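Open day at Brunthorpe: can the machines do the dishes yet?

Posted 09/06/2019

Notes from the Brunthorpe open day, typed up mostly on the train home, so forgive the state of them. Short version for people who only want the short version: no robot is coming for your kitchen this year. Some of them might be coming for your stockroom. Longer version follows.

Getting there. Parking lot full by the time the doors opened, overflow in the field behind, muddy. Take the train if you go next year. It's a 7 minute walk from the station and there are signs. Registration line was long but moved. They print you a badge and hand you a tote bag with a pen in it and a map that has the two halls swapped. I spent the first part of the morning in the wrong hall looking for Ersoy.

Brunthorpe itself is an old bottling plant, now shared by a bunch of small automation outfits plus a couple of bigger ones. Floor is painted concrete, very loud. The organizers said 2,380 people had signed up. Felt like all of them came, and all of them wanted coffee at the same time.

Ersoy first. They do the shop-floor stuff. Case packing, bin picking, moving totes from one conveyor to another. They had a real cell running, fenced, with a stack of cardboard boxes going in one side and a pallet growing on the other. Boring to watch after a while and I mean that as a compliment. It didn't stop once while I stood there. The woman at the rail said the cell in their customer's warehouse handles 1,000 cases a shift and gets attended to mostly when a box comes in crushed. I asked what happens with a crushed box. It puts it aside and a person looks at it. Fine. Sensible.

Same stand had a small table with a parts-sorting arm and that one was less happy. Plastic caps, metal clips, little bags of screws all mixed in one tub. Caps good. Clips ok. Bags of screws, it kept pinching the corner and the bag would swing and drop. The engineer just reached in and reset it, clearly not the first time that day. He told me bags are the thing everybody asks about and the thing they quote the most hours for.

Then over to Kekton, which was what I came for. Household chores. They've taken the whole end of the second hall and split it into a mock laundry corner, a mock kitchen, and a row of monitors showing their simulated kitchens, where most of the training goes on. Big crowd, kids at the front.

Laundry corner. One arm, one basket, hand towels. It picks up a towel, hunts for a corner, finds it, hunts for the other corner, loses the first. Starts over. When it did get both corners the fold was pretty good, I'll give it that. 165 seconds for one hand towel, they have a timer up on the wall, which is brave of them. My kid folds faster and he's terrible at it. They don't do fitted sheets. Someone asked, got a laugh.

Kitchen. The live demo was clearing a counter. Cups into a rack, sponge into a dish, one plate. Plate was fine, cups were fine if the handle faced the right way. When it didn't the arm would sort of think for a while. A man behind me kept saying "come on" under his breath to it. The sponge went in the rack with the cups and stayed there. Staff left it, moved on to the next run.

The monitors were where I ended up spending the most time, partly because there were stools. You get the view from just behind the gripper, so you see the two fingers and whatever they're heading for. All made up by the computer, no real kitchen anywhere, but the jobs are the same kind as on the live stand: reach into something, get hold of something, don't hit the sides. Large molded bins with ribs across the bottom. Cabinets. Tile. 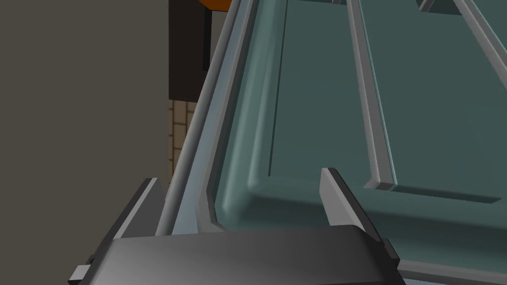 So why is a container with dividers harder for a robot than an open table? There is less room for the fingers to open and close, and the walls block the view, so a small error in position that would be harmless on a table ends with the hand bumping a rib.

I got that from one of the Kekton people running the screens and it's the most useful thing I heard all day. Made sense of a lot. You and I feel our way. Stick a hand in a drawer, touch the side, slide along, find the spoon. Most of the arms on show treat touching the side as something gone wrong and back off. A few have force sensing at the wrist now and will lean on a surface a little. The difference is easy to see once you know to look, the ones with it are less jumpy.

Asked about going from the simulation to the real thing. Answer, more or less: shapes carry over well, friction doesn't. A rigid bin behaves much the same in both. Cloth, wet sponge, a bag of anything, no. They change the colors and lighting in the simulated kitchens a lot so the system doesn't get hung up on one look. They also move the furniture. I asked if they simulate crumbs. Not yet, but he wrote it down, or pretended to.

He also said the part customers underestimate is the hand itself. Two flat fingers will do a surprising amount. They won't do a button, or peel a sticker, or get a thin lid off. More fingers means more to break and more to control and the price goes up fast. Didn't get a price. Nobody at Kekton would give me one for anything with "home" in the name.

Lunch. Baked potato, ok. Long line. Sat with some people from a furniture warehouse who were there to look at Ersoy and had never heard of Kekton. They were pretty blunt. If it can lift the same carton all night they'll buy it, couldn't care less about towels. One of them had a pilot going since January with a different supplier and said the arm was good and the paperwork was awful. Three visits from the safety inspector before they could turn the thing on with people in the building.

Afternoon talk, "Arnerach: a year in". Arnerach is the project they have running in an assisted living building, tryng out machines on actual chores with actual residents. Room too small, I stood by the door and missed some slides. What I caught:

The floor cleaners work, residents like them, one gets stuck on the same rug.

The meal cart works. It follows a fixed route down the hallway and waits outside the door. It does not open the door. Staff do that.

The tidying arm was pulled back out of the apartments and now lives in the shared kitchen, loading the dishwasher overnight when it's quiet. Slow but slow doesn't matter at night. Mugs and plates yes. Cutlery gets done by hand. Pans get done by hand.

Laundry, they gave up on for now. Sorting by color worked, getting stuff out of the drum without leaving a sock behind did not.

Good questions after. One person asked if the residents wanted any of this. Speaker said they'd asked up front, and the top answer was help with changing the bed, which no machine in the project can do. Second was reaching high shelves. Also no, although they're working on that one. I liked that she just said it.

Someone else wanted to know about time saved. The overnight dishwasher loading saves staff a bit in the morning, then somebody has to check the racks and clear whatever the arm put aside, so the real gain is smaller than it looks on the slide. She had both numbers up but I was behind a tall man.

Last hour I went back round Ersoy to see if the screw bags were going any better. They'd put the bags away and were running caps only.

Where I come down. Shop floor: yes for cartons, totes, caps, anything stiff that shows up in the same place the same way. Getting there for mixed tubs. Bags no. House: floors yes, have been for years. Dishes, partly, if you don't mind it taking all night and you do the forks yourself. Laundry no. Beds no. Anything involving a cupboard that's already too full, no, and I think that's the one to watch because that's most of the cupboards I know.

If you're going next time, do Kekton early before the crowd, and get a stool at the monitors and ask whoever's there. They were way more open than the people on the front desk. Book the talk room ahead, there's a sign-up sheet by the cloakroom that I walked past twice. Bring your own lunch. Hall 1 on the map is Hall 2.

I have a pile of leaflets if anybody wants scans, mostly Ersoy, a couple from the gripper makers along the back wall that I didn't get to properly. Will add notes on those when I've read them.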